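I finally dealt with the hair stuff. If you've been reading for a while you know the hair stuff, because I complain about it every time I try to clean the bathroom. It lives in the drawer under the sink, or it did until this month, along with old toothpaste caps and a comb with half its teeth gone. Every morning somebody in this house would yank that drawer open, dig around for a scrunchie, and leave the whole thing hanging out for me to walk into with my hip.

So on a rainy afternoon I pulled the drawer out, carried it to the bedroom and dumped it on the bed. I always sort things on the bed! It's the only surface big enough, and it forces me to finish, seeing as I have to sleep there at some point.

First round was trash. Stretched-out elastics, clips with no spring left, and 14 bobby pins that I know for a fact I will need the minute the garbage truck comes. Second round was the maybe pile, which I put in a bag and hid in the closet (if no one asks for any of it by December, it goes). What was left was the good stuff, the things that really get worn, and it was such a small amount compared to what I'd started with that I felt a little silly about the whole drawer situation.

I'd been looking at organizers for weeks. Wekley has a nice one with little felt compartments, and I had it in my cart at least 3 times, but I couldn't make myself pay that much for a place to put hair ties. Then I remembered the lid from the Vusen box my boots came in. I'd kept it for the striped sides – I can't throw out a pretty box, it's a sickness – and it was just sitting on top of the wardrobe getting dusty. 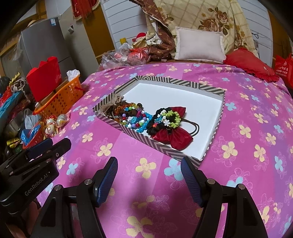 My one rule was no dividers. I've tried dividers. I spent a whole evening once cutting up cereal boxes to make a grid, and within two days the bracelets were in with the clips and the clips were on the floor. With a shallow lid you can see everything at once, so who cares if the beads end up on top of the scrunchies? You pick up the thing you want and go.

The bracelets were a late addition. Most of them came from a bead kit we got at the craft fair in Hatomthorpe, and they used to hang off a doorknob, where they'd get caught on sleeves. I figured if they get put on at the same time as the hair things, they may as well live together. Same with the bows. I love the dark red ones and I was so tired of finding them squashed flat at the bottom of a drawer under a hairbrush.

The lid lives on the dresser now, next to my Ojala lamp, and the bathroom drawer has been promoted to washcloths. It closes all the way! I keep opening and shutting it when I brush my teeth.

Next up is the sock basket, and I'm going to need a bigger lid.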